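Skondwood
Home | News | Projects | Contact

We use cookies to improve this site. Accept | Settings

Gripper comparison extended to drive handling
19 July 2025

Skondwood has begun the second stage of its gripper comparison, in which the Fenent and Vornen controllers are tried on opened desktop computers. The first stage, completed in April, comprised 200 handling attempts on loose parts.

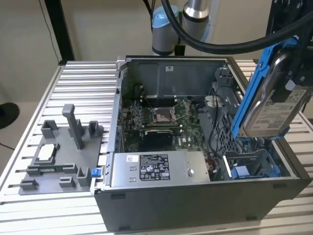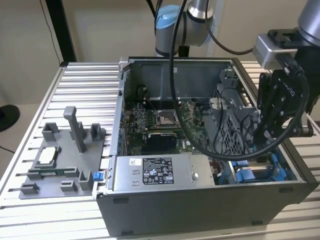 Two views of the bench during the drive handling work.

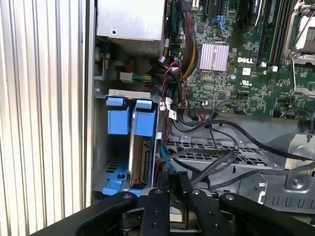
Each controller will be assessed on the same tasks, with grip force and cycle time recorded for every attempt. A further 51 attempts are planned under the Teixeira test procedure. Results will be published on the projects page.

Contact us | © Skondwood | Back to top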